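Kitchen & Laundry > Household Tips > Cloths and Napkins

Looking After Your Cotton Napkins and Tea Cloths

I gave up paper napkins two winters ago and I'd never go back! A good cloth napkin feels lovely, lasts for years and gets softer every time it goes through the wash. People do worry about stains and ironing, so I've put down everything that works in my own kitchen.

Wash new cloths before you use them. They often come stiff from the shop and won't soak up a thing until that finish has gone. A warm wash with half your normal powder is plenty, and please leave out the fabric softener (it coats the cotton and you end up pushing water round the table instead of mopping it up).

Stains are easier than you'd think if you get to them the same day:

Tomato and curry: cold water from the back of the cloth, then a rub of plain soap, then out on the line. Sunshine is brilliant on what's left.
Butter and gravy: a drop of washing-up liquid worked in with your thumb. Leave it for ten minutes before it goes in the machine.
Tea: soak in cool water with a spoonful of bicarbonate of soda.
Candle wax: pop the cloth in the freezer, crack the wax off, then iron what remains between sheets of brown paper.

Coloured stitching round the hem is so pretty, but do test it first. Press a damp white rag on the thread for a minute and look for colour. If any comes off, wash that cloth by itself in cold water until the rag stays clean. 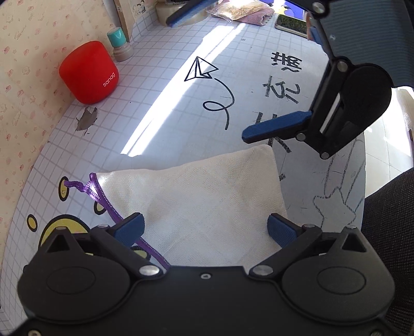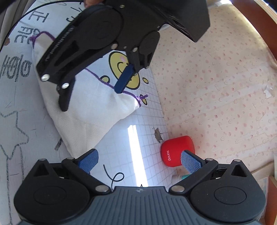

Issue 139

Loose thread tails at the corners want dealing with before they catch on something. Don't pull! Thread the tail on to a needle, run it back under four or five stitches and snip it close. If it's too short for the needle, put the needle through the cloth first and then thread it, which is a trick I wish I'd learnt at school.

For folding, I like a plain triangle for every day. Lay the cloth flat, bring one corner over to the one opposite and smooth from the fold outwards with the side of your hand. Fold again if your drawer is narrow. A hard, smooth table is far better for this than a padded one, and if the cloth is a bit damp you can get away with no iron at all.

When you do iron, do the wrong side first so the stitching stands up nicely on the right side. Start in the middle and stop just short of the hem, then do the hem on its own. Corners go wavy if you drag the iron across them.

Old ones never go in the bin here. Worn napkins make super polishing cloths, and the really thin ones are just right for straining stock or tying up a bunch of herbs. I've still got one going on the shoe shelf!

Contact Odari Home Pages, Ostevville | © Odari | Back to top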